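Shared workshop teaches a robot to tidy a bathroom, on screen for now

Members of the Fillent workshop have spent the winter on a household robot called Skotero, which they say will one day clear up a bathroom without help. So far it has cleared up a good many simulated ones. The arm itself is still in pieces on two benches, waiting for motors.

The group showed its progress at an open evening in February. Visitors hoping to watch a machine at work got a screen and a chair. The software, which the builders have named Mateo, steers a virtual gripper through a rendered room and scores each attempt to pick something up.
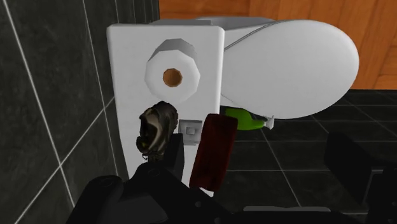 Skotero's simulated gripper beside the toilet in the test bathroom.

According to the workshop's own notes, the latest round ran to 70 attempts, of which 27 were counted as a success. A success means the object left its spot and stayed in the fingers for 12 seconds. Putting it away somewhere sensible is not yet part of the test.

The builders say the low score is normal at this stage and that practice on screen saves broken parts later. That may be so, but simulated soap does not slide about like the real thing, and the notes say little about how wet surfaces will be handled. Cost is also left vague. The control board, from a small supplier called Minhas, has been paid for out of members' fees, and the motors have not.

A first trial with the real arm is promised before the summer. The workshop has not said whose bathroom will be used.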